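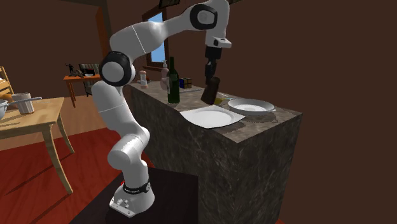
Notes on tuning for the Flullholm concert

I tuned and looked after the harpsichord for the September concert in Flullholm, and I said I would write up what I did while I could still read my own notes. Most of this will only be useful to people who tune their own instruments. The program was a trio sonata, two solo suites, a cantata with soprano and a short concerto with one player to a part.

The instrument

It is a single manual after a Flemish pattern, two sets of strings at eight-foot pitch, with a buff stop on the back set. The maker's plate reads Cetetti and the serial number is 1211. The plectra are plastic throughout. There is a transposing keyboard with positions for A=415 and A=440, and we used 415. The strings are iron in the treble and brass in the bass, with the changeover a little below middle C. I mention the changeover only for the reason that it matters further down.

I had worked on this harpsichord twice before, both times in its owner's music room, where it is very stable. I had never worked on it away from home. It was moved the afternoon before the concert, stood overnight in the hall with its lid shut and a quilted cover on, and was tuned the next morning.

The hall

The hall is a former chapel with a plaster ceiling and a wooden floor. The radiators run along the north wall. The platform is at the east end, and the obvious place for a harpsichord with the lid opening toward the audience is with its tail close to the last radiator. I asked for it to be moved forward and it was, which cost the cellist some floor. He took it well.

My thermometer read 66 degrees on the platform at nine in the morning. I asked for the heating to be left at whatever it was doing and for the platform lights to be turned on at that point and kept on. People resist the second request more than the first. The lights in this hall are the old hot kind, and the difference between tuning under them and tuning without them is larger than any difference between one temperament and another. If they are going to be on in the evening, I want them on while I work.

Choice of temperament

The group had asked for "something meantone but not too meantone." I have learned to ask for the key list. The trio sonata was in G major, the suites in D minor and F major, the cantata moved between G minor and E flat major with one recitative that passed through some unpleasant places, and the concerto was in A major.

Quarter-comma meantone was out on account of the recitative, which needs an A flat and a G sharp within a few bars of each other. Sixth-comma meantone has the same difficulty in a milder form. You can retune the G sharps at intermission, but the clash came inside a single piece.

I set Vallotti. The six fifths from F up through B are each narrow by a sixth of a comma, and the other six are pure. The thirds on F, C and G are the best in the circle, and it gets gradually harsher in both directions from there. E flat major is acceptable. A major is brighter than the violinists expected, with a C sharp they found high. The first violinist asked me if it was a mistake. It was where the temperament puts it, and she placed hers slightly lower in the exposed passages, as string players do anyway.

I did look at Young's second temperament, which is the same pattern shifted by one fifth, starting from C. It would have helped the A major concerto a little and made the F major suite and the E flat sections of the cantata a little worse. With the cantata as the longest item, I left it.

Procedure

I tune by ear from a fork and check with a meter afterward. The order was A, then D and G by tempered fifths and fourths going down, C, F, then back to A for E and B, then the pure ones. Going flatward from F gives B flat, E flat and A flat. Going sharpward from B gives F sharp and C sharp. The last interval, C sharp to G sharp, is the check. It should be pure, and if it isn't, the error is the sum of everything you did before it.

Mine came out audibly wide on the first pass. I went back and found the fault at D to A, where I had left the fifth too close to pure. It took one correction to D, and then G, C and F had to follow it down the line. I record this because the temptation is always to spread a small error over the last two or three fifths where it will not be noticed. It usually won't be noticed. It does mean that the next person who checks the instrument with a meter will find a pattern that makes no sense.

With the temperament octave set on the back eight-foot, I tuned octaves down and then up, and then the front eight-foot as unisons to the back. I do not stretch octaves on a harpsichord. The strings are thin and the inharmonicity is low, and two stops sounding together will show up any generosity.

The whole job took longer than it should have because two tuning pins in the tenor were loose. I tapped them in slightly with a punch and a small hammer, with the owner's permission, and they held.

The drift

At noon the group rehearsed for two hours with the lid up and the lights on. I measured before and after at five places on the keyboard. The brass strings had dropped more than the iron ones. Brass expands more than iron for the same rise in temperature, so the bass goes flat against the treble as the platform warms, and you can hear it as a step at the changeover. Humidity works on the soundboard and is a separate matter. It moves more slowly and tends to shift the middle of the compass most.

People tend to say that a harpsichord "went out of tune" as if this were one thing. In my experience there are at least three, and they need different handling. If the pitch has moved as a whole and the intervals are good, leave it alone and have the others tune to it. If there is a step at the changeover, retune the bass to the treble. If single notes have slipped, find the pin, fix it, and do not touch its neighbors.

In the afternoon I did the second of these, from the changeover down, both stops. I then went over the unisons in the top octave and found four that needed attention.

Plectra and the buff stop

Toshio Takeda, who played the harpsichord part, had reported that the F above middle C on the front stop sometimes failed to repeat in fast passages. I pulled the jack. The tongue spring was fine and the plectrum was not split. It was a hair too long and was hanging up on the string on its way back down. I trimmed it, undercut the tip again, and it returned cleanly. I also voiced down the two notes above it, which had been louder than the rest of that octave for as long as I have known this instrument.

The buff stop was harder. Several of the leather pads were compressed enough that they no longer damped evenly, and in the sarabande of the D minor suite you could hear individual notes ringing through. The right fix is to replace the set. I had no leather of the right thickness with me, and the shop that normally supplies it, Clolum, wants more notice than a lunch break. I moved the buff rail slightly toward the strings by shifting its stop and accepted a duller sound in the treble in exchange for an even one. Toshio decided to use it only in the repeats. I thought this was a better plan than the one he'd had before.

In the interval

Intermission was 20 minutes. Of this I had perhaps two thirds in usable quiet, and less when the coffee line came back through the side door. I have stopped trying to retune in an interval. I have a fixed list: the octave and unison at each A, the fifths D to A and C to G, the thirds F to A and C to E, then the top octave unisons. If these are good, I put the wrench away.

The C to E third had widened a little. The E had gone sharp, on both stops, for reasons I don't have. I brought it down and checked it against A and B. There was also a unison on the high B flat that I had already corrected in the afternoon. I corrected it again and made a note to look at the hitch pin.

Players will come and sound the A while you are doing this. I used to object. Now I give each of them the A when they ask and go back to where I was, and it takes less time.

Readings afterward

Once the audience had left, I measured again at the same five places. The treble was a little over a cent flat of the afternoon readings, the middle was flatter than that by a small amount, and the bass had held better than I expected. The step at the changeover was barely measurable, and I could not hear it. My thermometer had risen by several degrees in the course of the evening, most of it in the first half.

I can't draw much from one evening. The harpsichord was going to Berge next for a program that is entirely in flat keys, and whoever tunes it there may prefer to start again from something else. I left a card in the toolbox with the temperament, the pitch and the two tenor pins marked. I also wrote "buff rail moved" on it and underlined it, since the owner will otherwise put new leathers in against the wrong setting.

Still to do

Order buff leather, enough for the whole set and 30 spare pads. Replace the high B flat strings on the front stop and inspect the pin. Ask the owner about the two loose tuning pins. Going up one size is the usual answer, though I would sooner wait through a winter and see if they hold.

I would also like to try the same hall with the lid on the short stick. The soprano thought the continuo was strong in the recitatives, and from the back of the room I agreed with her in two places and disagreed in the others. If anyone who was sitting on the radiator side has a view on this, the comments are open.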